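We use cookies to remember your preferences and improve your experience. Accept all | Manage settings

Finally listened to the new Catuseo record all the way through, on a bus, which is how their publicist presumably imagined it.

For newcomers: Catuseo are a Clisgate four-piece who have been about to break through since I had a better knee. Album number 5 is called Fontes. There's no font on the cover. There's no title on the cover. Good luck at the record shop.

It's their first for Plastwood, the label best known for putting out gorgeous vinyl of bands who then immediately break up. So, congratulations and condolences.
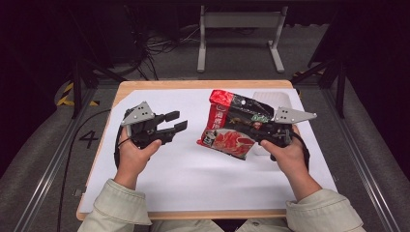 Side one is the sequencing argument all over again. They've put the slow one second. You do not put the slow one second. I've been trying to fix the running order the old way, and every version still has a seven-minute organ piece sitting in it like an uncle at a barbecue.

Track three, though. Track three is the best thing they've done. Proper chorus, handclaps, a bass line that sounds like someone moving a fridge with feeling. Naturally it isn't the single.

The single is the one with the spoken bit. I don't mind a spoken bit. I mind a spoken bit about the harbour from people who live 146 kilometres inland.

Pressing is 1,148 copies, a number that suggests either a very careful budget or a spilled coffee on the order form. Mine has a slight warp and I've decided it's part of the mix. 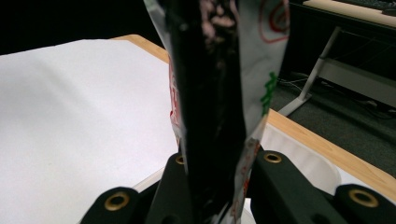
snack bag

Side two is much better company. Shorter songs, drums a bit louder, and the singer has stopped doing the whisper thing. I'd wondered whether there was a voice under there. There is, and it's a ripper.

Closer runs 15 minutes. The last four are tape hiss and what I think is a kettle. My neighbour knocked to ask if everything was all right.

Launch show is at the Clisgate bowls club in December -- no support act, "two sets and a raffle". I've seen them there before. The sound is terrible and the meat tray is excellent.

Verdict: a very good 30-minute album that goes for 52. Buy it, skip the slow one, be nice to the kettle.

Someone's already replied to say the slow one is the whole point. Muted until December.

Sep 3, 2026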